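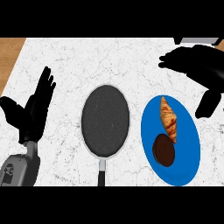 검색어를 입력하세요 검색

양팔 로봇 점검표 (공방 공용) - 실물 돌리기 전 필수
작성 3/2/26. Povorer 팔 2대 + Verkeck 손 2개, 제어 PC 이름 Shin
표시: O 양호 / △ 조건부 / X 불가

1. 전원, 비상정지

비상정지 버튼 왼쪽 - O
비상정지 버튼 오른쪽 - △ 눌리긴 하는데 복귀가 뻑뻑함. 4월 전에 교체
전원 차단 후 팔 처짐 - X 왼팔 12mm 처짐. 브레이크 다시 볼 것. 그때까지 팔 밑에 손 넣지 말기
멀티탭 - O 로봇 전용. 인두기 꽂지 마세요 제발
접지 - O

2. 고정, 배선

베이스 볼트 - O 토크 23 N·m로 다시 조임, 마킹펜으로 선 그어둠. 선 어긋나 있으면 바로 정지
왼팔 손목 하우징 나사 - O
오른팔 손목 쪽 케이블 - △ 타이 하나 끊어져 있었음. 임시로 벨크로. 손목 끝까지 돌리면 당김
손 커넥터 - O 좌우 바꿔 꽂으면 에러도 안 뜨고 그냥 반대로 움직임. 라벨 확인하고 꽂을것

3. 시뮬레이션 (주방 장면)

시작 자세, 왼손 - O 펴서 위로 들고 있음, 조리대에서 충분히 떨어짐
시작 자세, 오른손 - △ 아무것도 안 닿는데 파란 접시 위쪽에 떠 있음. 실물에서는 더 높게 시작하고 싶음
프라이팬 - △ 빈 팬, 손잡이가 화면 아래쪽으로 뻗음. 실물에선 그쪽이 사람 서는 자리라 방향 돌려야 함. 돌리고 나서 경로 다시 계산
접시 위 크루아상, 쿠키 - △ 둘이 거의 붙어 있음. 크루아상 집을 때 쿠키 밀릴 수 있으니 간격 벌린 배치도 하나 저장
조리대 무늬 - △ 대리석 무늬에 검은 점. 인식 쪽에서 점을 물체로 잡는지 로그 확인. 아직 못 봄
손 색 - △ 양손 다 새까맣게 나와서 손가락 겹치면 구분이 안 됨. 조명 올리거나 재질 좀 밝게
충돌 검사 - O 3,924스텝 돌림, 경고 없음. 단 팔끼리만 켜져 있었음. 팬 손잡이 포함해서 다시

4. 실물 시험 전

속도 제한 - O 4%로 시작. 올릴 땐 옆사람한테 말하고
작업 반경 바닥 테이프 - X 떨어져 나감. 다시 붙이기
팬 - 불 안 켬, 인덕션도 안 씀. 찬 팬으로만
음식 - 첫날은 모형으로. 부스러기가 손가락 관절에 들어가면 청소 하루 감
접시 - 깨지는 것 금지, 플라스틱만
보안경 - O 서랍 안. 쓰고 제자리
혼자 돌리기 금지. 한 명은 무조건 비상정지 옆에

5. 소프트웨어

Makside 설정 백업 - O
관절 한계값 시뮬/실물 비교 - △ 왼손 엄지만 값이 다름. 어느 쪽이 맞는지 모르겟음, 실측 필요
통신 끊김 시 정지 - O 랜선 뽑아서 확인. 양팔 다 섬
로그 저장 용량 - △ 거의 참. 지난달 것 지워도 되는지 단톡에 물어볼 것

종합: 시뮬 계속 가능. 실물은 보류.
보류 사유 - 왼팔 처짐, 바닥 테이프. 두개 해결되면 1번, 2번 항목 처음부터 다시 체크

코멘트
- 오른쪽 비상정지 버튼 재고 있음, 부품장 맨 아래칸
- 벨크로 임시 고정한 거 오래 두지 맙시다. 지난번에도 임시가 반년 갔음
- 팬 돌린 배치 파일은 덮어쓰지 말고 새 이름으로. 원본 살려두기
- 처짐 잰 위치 = 손목 끝 기준. 다음에 재는 사람도 같은 데서
- 테이프 노란색 다 씀, 빨간색이라도 붙여놓을게요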